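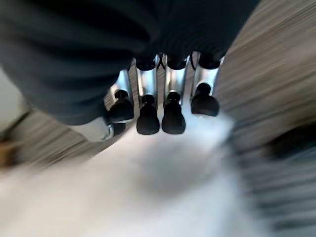 White Bedding Is a Maintenance Decision

Home | Rooms | Laundry | Opinion

By Gayan Wanigasekara

Pale fabric shows lint first. Dark fabric shed onto it shows worse. I would still choose white for a guest room, on one condition: charcoal throws get washed separately and folded on a chair, never on the bed. Sunil Navaratnam prefers mid-gray throughout, which hides soil and so delays washing. Delay is the fault. A sheet should report its condition.

15 comments | 316 shares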